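Section 5: Laying out the grid sheet and cloth

Before you begin, do give the table a good wipe and let it dry, as crumbs have a way of turning up under the sheet just when you've got it lovely and flat.

1. Unroll the Groster grid sheet along the length of the table, printed side up.
2. Smooth it from the middle outwards with the flat of your hand. Stubborn creases will usually settle if you leave them for 15 minutes (a good moment to put the kettle on!).
3. Drop the practice cloth in the middle of the sheet and let it fall as it likes. Please don't tidy it, tempting though it is.

Note: a cloth with a peak or two in it makes a much nicer starting point for folding than one that has landed nearly flat.

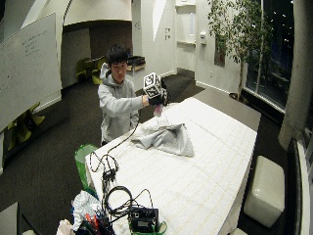

Which cloth should I start with?
Start with the plain one from the Ouali pack, part number 1207, and leave the heavier Braleck cloth until you feel comfortable with your corners.

4. Find two neighbouring corners and draw them gently apart until the edge between them lies along a printed line.

Caution: never iron the cloth on top of the sheet. The heat will mark the grid, and replacement sheets (part number 1584) have to be ordered from Ilcombe.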